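Clothes swap: what to bring and how to fold it

The spring clothes swap at the Wulton Rooms runs in March, from two in the afternoon until the last rail is empty. Last year 600 items came through the door and most of them went home with someone else. Entry is free for anyone bringing clothes and £2 for everyone else. The money goes towards the heating.

We take up to 19 pieces per household. Summer tops, jeans, children's coats and knitwear are all welcome. Please leave out underwear, school uniform with a badge on it, and anything with a broken zip. Drop-off is at the Vulberg Road entrance, and the side gate will be locked.

Folding is the part that slows us down. Tops arrive rolled in carrier bags and somebody has to shake out every one before it can go on a table. If you can, lay each top flat, smooth the front, check the neckline and armholes for pulled stitching, and then fold it in thirds lengthways. Vests and other sleeveless tops only need folding once more after that. Thicker things should be stacked by size – light colours together, please, as a dark sock in the pile has caused trouble before.

Small marks are fine if you say so. Pin a note to the hem and we will put the piece on the mending table, where there will be thread, buttons and a kettle.

A striped vest top laid flat, then folded cloth in pink and grey-green:
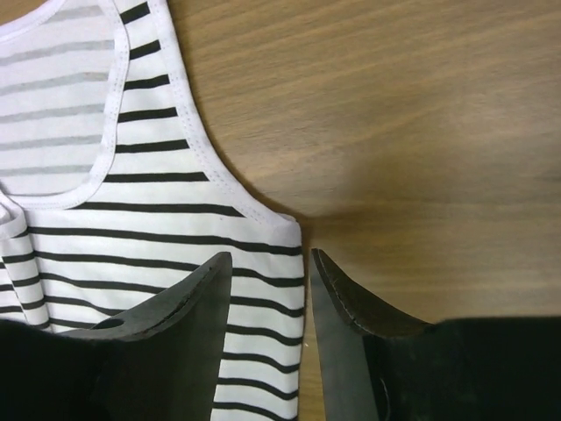
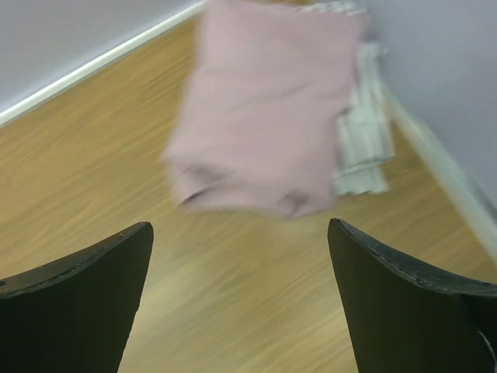
Myung-ja Noh would rather have sleeveless tops on hangers, and says the straps stretch only if they are left up for weeks. She has offered 32 spare hangers, which she would like back by the end of the month.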